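Hand-Held Gripper, Unit 4: Pre-Session Inspection with Comments
Site: Raltlow, bedroom station
Checked by: Jingyi Qian
Reviewed by: Ruoxi Zheng
Month: December

1. Finger pads
Pads seated in holders, both sides: OK
Raised grid on inner faces free of lint: CLEANED
Comment: Blanket fiber builds up in the grid. Brush along the rows. Do not use solvent.

2. Linkage and pins
Inner and outer pivot pins flush: OK
Side play at inner joint: OK
Full close and release, 170 cycles: OK
Comment: Slight click on the left link at full open, first few cycles only. Recheck at next service. Log under ticket 741.

3. Camera
Lens wiped, mount screw tight: OK
Exposure locked before first grasp: OPEN
Comment: Wall behind the ring light blows out and the near part of the blanket goes dark. Lower the lamp one step, then lock. JQ
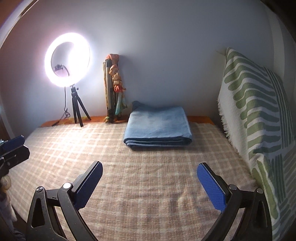
Does the exposure have to be locked again if the ring light is moved?
Relock it every time the lamp position or brightness changes, then record a short test clip before resuming.

4. Station
Ring light tripod stable, all legs spread: OK
Lamp cable clear of the working area: OK, see comment
Comment: Cable hangs in loops near the wooden edge. Acceptable for folding tasks. Tie it up before any task that reaches the wall. RZ
Folded cloth on blanket, umbrella against wall: OK
Pillow clear of the right finger through full opening: OK
Comment: Check with the hand at the lowest grasp height. The fringe catches in the link recesses.

5. Power and data
Battery seated, latch closed: OK
Storage free for up to 2 hours: OK
Clock matched to the Flavia logger: FAIL, corrected
Comment: Logger had restarted on its default time. Set again and confirmed on a second start.

6. Release
Unit 4 released for folding tasks only. Item 3 to be closed by JQ before the first recording. Spare pads are in the Hotance drawer, left side.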